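Caring for Timber Surfaces – Unit 4 handout: Reading the tabletop
February
By the Takel evening course tutor
Print this page | E-mail this page

Welcome back, everyone, and thank you for being so patient while we found enough chairs. Before we get anywhere near a cloth or a tin of polish, I'd like us to spend a good long while simply looking at the wood. Grain is the first thing to learn. Straight lines are easy enough, but look for the spots where they bend, crowd together or open into arches, the pattern we call cathedral figure.

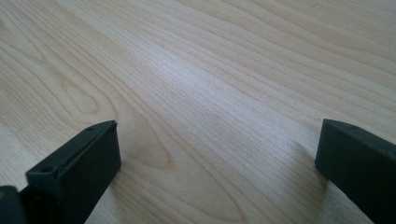

Fig. 4.1. Cathedral figure in a pale tabletop, with glare along the grain.

Glare is a great help, so please don't fight it by pulling the blinds. Crouch until the light skims across the top and any smears, specks or dull patches will show themselves (your knees may complain, and mine certainly do). Mark what you find on the worksheet, and only then set out your things. 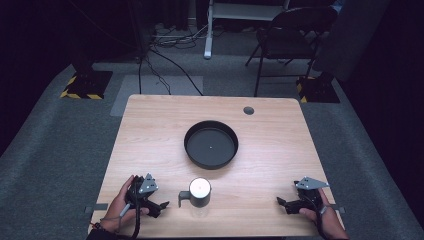
A shallow tray is a lovely habit to get into, and so is keeping your mug where you can see it – I have lost more than one finish to a forgotten cup of tea. Lift things, never drag them. If the top has a cable hole, wipe around its rim with a barely damp cloth and go gently there, as water likes to creep in.
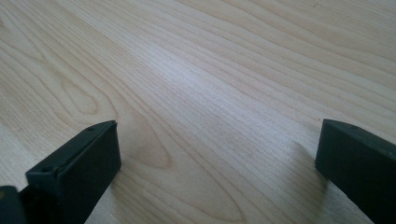 When you do wipe, follow the grain, curves and all, in long easy strokes. For the practice panels we'll use the Zernovent cloths, folded in four so you always have a clean side to turn to. Any sanding is with 200 grit, by hand, and on the practice panels only, please!

For next time: read the Tkachuk notes on finishes and bring a rubbing of a tabletop at home. Allow 60 minutes for the two together.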